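第7章　把持計画と二本の腕の譲り合い

この章で学ぶこと
・認識結果の「確からしさ」を計画側でどう受け取るか
・把持候補の生成と採点
・共有作業領域をめぐる双腕の調停
・失敗を前提にした状態機械の書き方

7.1　なぜ部品はつかめないのか

前章までで、読者の手元には立派なものが揃っているはずである。順運動学は合っている。逆運動学も、特異点の近くで機嫌を損ねる以外はおおむね解ける。カメラ校正の残差は小さく、物体検出器は検証用データで見栄えのする数字を出す。そこで意気揚々と全部をつないで実行すると、グリッパは部品の隣の空気を実に正確につかむ。

筆者がこの分野に入ったころ、Ditetauという社内フレームワークの初版を書いた。押しボタンスイッチを一個拾って、トレイに入れる。それだけのプログラムである。設計書は9ページあり、そのうち把持に割いたのは「つかむ」という一行だった。残りのページにはクラス図が載っていた。クラス図は今見ても美しい。

「つかむ」の一行を開いてみると、中には少なくとも次のような問いが入っている。どの部品を狙うのか。どこを、どの向きから挟むのか。そこまでの経路に障害物はないか。閉じた指の間に本当に物があるか。なかったら、どうするか。本章はこの一行を開く章である。

7.2　認識は答えではなく意見である

検出器が返すのは位置と姿勢の推定値であって、部品そのものではない。ところが多くの初学者のコードでは、検出結果がPose型の変数に代入された瞬間に、推定値が真理へと昇格する。型に「たぶん」という修飾子がないせいだが、言語設計者を恨んでも部品は上がってこない。

押しボタンスイッチのような小物はとくに意地が悪い。胴体は箱形で、キャップは丸みを帯び、寝かせると軸まわりの向きが見た目に出にくい。キャップの色は画像の上でよく目立つため、検出器は喜んで色に頼る。すると位置はキャップ側に引っ張られ、計画器はキャップの先を挟みに行き、部品はつるりと逃げる。損失関数の上では、ほんのわずかな誤差である。

そこで本書では、認識モジュールの出力を必ず三つ組で扱う。推定姿勢、共分散、そして撮像時刻である。最後の時刻を省きたくなる読者は多い。省いてみるとよい。もう一方の腕が部品を動かした後の世界で、動かす前の座標へ律儀に手を伸ばすプログラムが手に入る。

　struct Observation
　　pose　　　　推定姿勢（作業台座標系）
　　cov　　　　 6×6共分散
　　stamp　　　撮像時刻（処理完了時刻ではない）

かっこ書きの注意は、筆者の過去の過ちに由来する。推論に400ミリ秒かかる検出器の出力に、推論が終わった時点の時刻を付けていたのである。ログは整然としており、すべての観測がつねに新鮮だった。

7.3　把持候補を採点する

把持候補の生成そのものは難しくない。対向する二面を探し、指の開き幅に収まるものを列挙すれば、部品一個からいくらでも出てくる。難しいのは選ぶほうである。

本章で使う計画器Truliluraの既定設定では、部品一個につき候補を60個まで生成し、それぞれを次の項目で採点する。

・接触面の広さと平行度
・推定誤差に対する余裕
・手首の可動範囲の残り
・置くときの姿勢への変換のしやすさ

最後の項目は見落とされやすい。拾うことばかり考えて最良の把持を選ぶと、トレイの縁の手前で手首が限界に達し、部品を抱えたまま立ち尽くすことになる。把持は配置から逆向きに選ぶ。このことは7.5節で、逆順に探索木を張る形で定式化する。

重みの調整について、Truliluraの初期の保守を担当したLorna MacLeishは設計メモにこう書いている。「重みを手で調整してうまくいったら、その日は帰ること。翌朝もうまくいったら記録すること」。筆者は前半だけを忠実に守り、二月の丸ひと月を失った。

7.4　二本目の腕が来る

腕が一本で間に合わないなら、二本にすればよい。作業時間は半分になる。少なくとも提案書の上ではそうなる。

実際には、二本の腕は同じ作業台の真ん中にある同じ部品を欲しがる。左右のトレイにそれぞれ仕分けるだけの作業でも、部品が両者の手の届く範囲に散らばっていれば、そこは共有資源であり、共有資源には読者がオペレーティングシステムの授業で習った災いが一式ついてくる。競合、デッドロック、飢餓である。違いといえば、スレッドの競合は音がしないことくらいだろう。

素朴な解は、中央領域に排他ロックをかけることである。安全で、説明しやすく、遅い。片方が作業する間、もう片方は礼儀正しく待つ。試験環境Seguraでこの方式を動かしたところ、二本目の腕の稼働率は49パーセントにとどまった。高価な見学者である。

もう少しましな解が、時間付きの領域予約である。各腕は計画した軌道が通過する体積を、時間区間とともに調停器に申請する。調停器は重なりを調べ、許可するか、開始を遅らせるか、別の部品を勧める。本章の後半で実装するDrimusはこの方式をとる。要点は次のとおり。

　reserve(arm, volume, t_start, t_end)
　　重なりなし　　→　許可
　　短い重なり　　→　開始時刻をずらして許可
　　長い重なり　　→　却下、別の目標を要求

ここで軌道の所要時間を楽観的に見積もると、予約が切れた後も腕がそこに居座る。予約表は空、現実は満員という状態である。Drimusでは予約の終了を時刻だけで判断せず、関節角の実測値で退去を確認してから領域を解放する。ホテルの清掃係と同じ手順だと思えばよい。

また、却下された腕が同じ目標をただちに再申請するのを禁じておく。これを忘れると、二本の腕が互いに却下され、互いに再申請し、画面には活発なログが流れ、作業台の上では何も起こらない。会議に似ている。

7.5節に進む前に、付属コードのarbiterディレクトリを開き、reserve関数の単体テストを通しておくこと。テストのうち一件は、正しく実装すると失敗するように書いてある。どれがそうかは演習7.3で尋ねる。

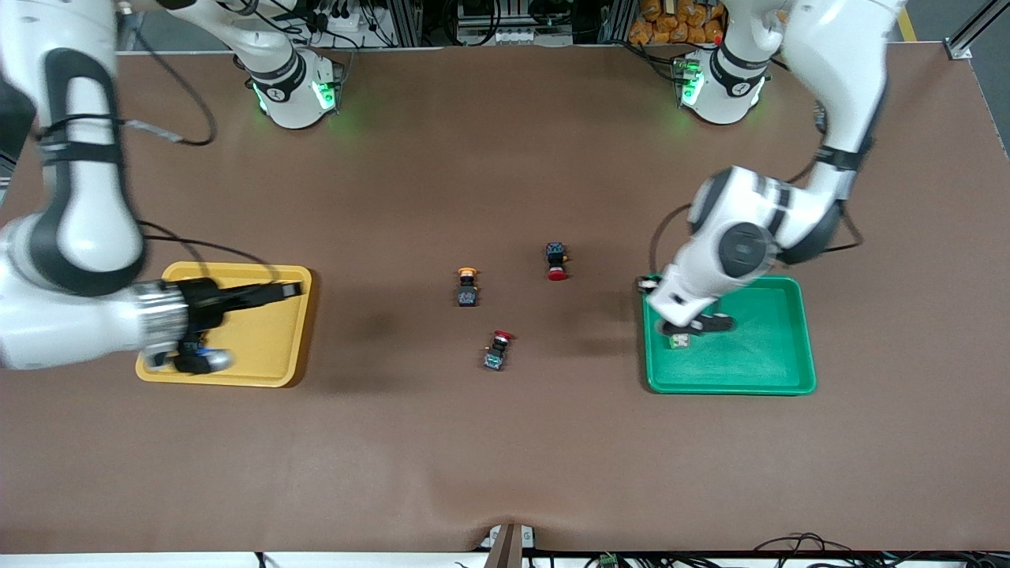 撮像時刻ではなく処理完了時刻を観測に付けると、何が困るのですか。

古い観測が新しいものとして扱われ、推論中に部品が動いていても計画器がそれに気づけなくなります。関節角の履歴と突き合わせて手先カメラの位置を求める構成では、撮影した瞬間とは別の腕の姿勢を使って座標変換してしまい、静止した部品の位置までずれます。時刻は画像を取得した時点で付け、後段の処理では書き換えずに引き渡してください。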